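Onovum Bill Tracker Review: One Session With a Low-Cost Legislative Tool

By Helmi Huttunen

I follow court bills. That means judicial selection, retention elections, judges' pay, court funding, rules on recusal, and the constitutional amendments that come up every few years to change how the state supreme court is picked. I write a newsletter on these for a small list of lawyers and court watchers, and during session I need to know what moved yesterday and what is up for a vote tomorrow.

For years I did this with the legislature's own website and a spreadsheet. Then I paid for Aubert, which is the tracker most of the lobbying shops near our capitol seem to use. This January I switched to Onovum and used it as my only paid tool from the first day of session to the last. This review covers the individual plan. I paid for it myself and the company has not seen this before publication.

What it does

Onovum pulls bill text, sponsors, committee assignments, calendars, fiscal notes and recorded votes from state legislature websites and puts them in one place. You set up watch lists, either by bill number or by search terms, and it sends alerts when something changes. It also keeps old versions of each bill and lets you compare any two.

There is a web version and a phone app. The web version is where I spent nearly all my time. The app is fine for reading an alert and looking at a vote, but the compare screen is too cramped on a phone to be useful.

Setup

Signing up took a few minutes. You choose one state on the individual plan, and adding a second costs extra. I loaded my bill numbers from the old spreadsheet by pasting them in, and it matched all of them except two joint resolutions. The trouble there was a space between the letters and the number. Once I took the space out they went through.

By the close of filing there were 2,357 bills and resolutions in the system for our state. My first search list, which was just the words "judge," "judicial" and "court," caught 956 of them. That isn't Onovum's fault. Almost any bill with a penalty in it mentions a court. It took me most of a week to get the terms down to something I could live with, and the help pages on search were thin at the time. The two things I needed were searching by code chapter and excluding terms, and both exist. They are under a small "advanced" link to the right of the search box, and I would have saved several evenings by finding it earlier.

If you do similar work, start with code chapters. A bill that changes how judges are nominated has to amend the chapter that says how judges are nominated. Titles tell you much less. One of the bills I cared about most this year was titled as an act "relating to the operation of state government," and the section on the nominating commission was on the last page.

Alerts

Alerts are the main reason to pay for a tracker. You can get them right away, once a day, or both, with different settings for each list. I used right-away alerts for my short list and a daily digest at 6 a.m. for everything else.

The committee alerts were good. When a subcommittee hearing was posted I usually had the email before I would have thought to check the site. Vote alerts were good too, and they include the roll call in the body of the email, sorted by party or by name as you like. Aubert made me click through and log in to see the roll call, and I don't miss that.

Amendments were weaker. When an amendment is filed, Onovum tells you. When one is adopted on the floor, it waits until the legislature posts the updated journal, which can be the next morning. On a night late in session the House took up a pay bill after 9 p.m., adopted an amendment that froze supreme court salaries, and passed it. The alert said only that the bill had passed. I knew about the freeze from listening to the debate stream. Someone relying on the email alone would have gone to bed thinking the bill was the same as it had been at dinner.

I wrote to support about this. They answered the next day and said that adopted amendments depend on the state's data feed, and that they were looking at a flag for bills with amendments pending at the time of passage. The flag had not shown up by the time we adjourned.

The compare screen

I like this more than anything else in the product. Pick two versions of a bill and they come up side by side, with added words in one color and removed words in another. Other trackers do the same, but Onovum also handles the case where a bill strikes everything after the enacting clause and replaces it. Instead of showing you a wall of removed text followed by a wall of added text, it tries to line up the sections that carried over.

It gets this right often enough that I came to trust it for a first read. I still read the final text myself before writing anything. Twice it lined up sections that had similar headings and different content, and one of those was a definitions section where the difference mattered.

You can export a comparison as a PDF. The exports are clean, with line numbers, and readers of the newsletter have told me they print well. 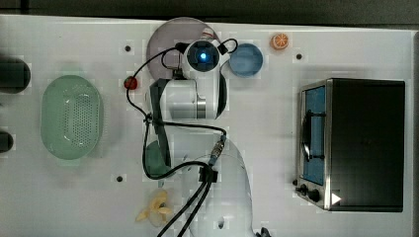

Vote history and member pages

Every legislator has a page with sponsored bills, committee seats and a full voting record going back several sessions. For our state the archive held 3,743 recorded votes when I last looked, counting floor and committee together. You can filter by subject, and "courts and judiciary" is one of the subjects, though the tagging is uneven. A bill on court interpreter fees was tagged as education. A resolution to remove a judge was tagged as "other."

I used the member pages a lot in the spring, when a proposal to change the size of the nominating commission came back after failing two years earlier. It was useful to see who had voted on the earlier one and how, and to have it in one table. Doing that by hand from the journals used to cost me an afternoon.

Voice votes aren't recorded anywhere, so they aren't here either. Onovum lists them as "voice" with no names, and that is the correct way to handle it. Aubert used to leave them out of the history completely, which made some bills look as though they had skipped a step.

Things I didn't use much

There is a summary feature that writes a short paragraph on each bill. I turned it off after the second week. The summaries were readable but they flattened the parts I needed. A bill that let the legislature review court rules before they took effect was summarized as "updates court rulemaking procedures." I suppose that is true.

There is also a "chance of passage" score from 0 to 100. I looked at it now and then. Bills sponsored by committee chairs scored high and bills by minority members scored low, and I could have told you that without a score. The constitutional amendments were scored on the same scale as ordinary bills even though they have to clear the legislature more than once in our state before voters see them.

Team features are included even on the individual plan, so you can share a list with one other person. I shared mine with a retired clerk who reads my drafts. She found it easy to get into and had no complaints except that the type is small.

Price and the alternatives

The individual plan for one state is paid by the month, and you can stop it when session ends and start it again later without losing your lists. I asked support to confirm that before I signed up, and it was true when I tested it. Your archive stays readable for 7 days after you stop paying, then locks until you come back. Export anything you think you'll want over the summer before then.

Aubert costs a good deal more and is sold by the year. It is better on floor action and it covers agency rules, which Onovum doesn't touch. If you lobby for a living, or if you need to know about an amendment within minutes, I would stay with Aubert.

Uditero is the free option people ask me about. It is fine for following a handful of bills by number. The alerts come once a day, and there is no compare screen. For someone who cares about one bill, that is enough.

I tried Urkach for a short while the year before and can't say much about it. It was built for local governments, and the state coverage felt like an add-on. City and county people may have a different view.

The legislature's own site is still worth keeping open in another tab. It has the debate stream, and when the site and the tracker disagree, the site is the one to go by. I found four disagreements over the session. All were in committee schedules, where a room or a start time had been changed at the last minute.

Problems worth knowing about

Search is slow in the afternoon during funnel weeks, when everyone is on it. Mornings were fine.

The print view cuts the fiscal note off after the first page. Download the note separately.

Alerts for a bill don't carry over when it gets a new number. If a committee takes up your study bill and files it as a committee bill, you have to add the new number yourself. The old page does link to the new one, but no email goes out. I missed a day on a recusal bill this way in February, and after that I checked the study bills by hand every evening.

The calendar sync worked with my phone and failed with my desktop calendar until I removed it and added it again.

Verdict

I renewed for next session. For one person following one subject in one state, Onovum does most of what the expensive trackers do, and the compare screen is better than what I had before. The gap on floor amendments is a real one, and on late nights I'll still have the debate stream running — with the filed amendments open next to it. I've asked to be told when the pending flag goes in and will add a note to this review when it does.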